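Zuvier rally, 2wd vs 4wd restrictor question

Reading the regs for the Zuvier raid in February and I'm lost. We're moving our buggy from 4wd to 2wd. Does the smaller air restrictor still apply or not?? Scrutineering is at Flivevdale, opens 8 am.

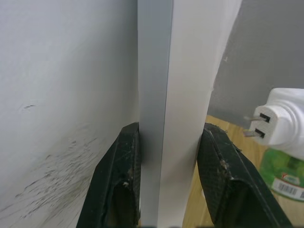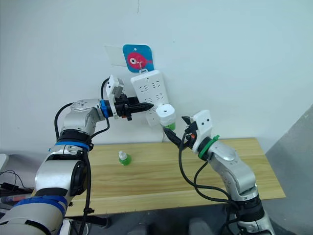 Second one: white power strip on the wall, light wooden table.

Also is tire pressure adjustment from the cockpit ok for 2wd? Car number is 41 if that matters.

Answer 1
no restrictor change for 2wd, you get more suspension travel tho. my freind ran a Zanetti buggy there and had zero trouble

Answer 2
Careful, above isn't quite right. Restrictor goes by engine type, then drive. Petrol 2wd runs the bigger one, diesel has its own table on page 87, footnote is over on 88. Cockpit inflation fine for 2wd, banned on 4wd. You need the new drive declaration stamped before scrutineering, they wont do it at the desk. Bartoš kits come with the form, otherwise download it.

Answer 3
Same question here, following. Did you keep the old gearbox?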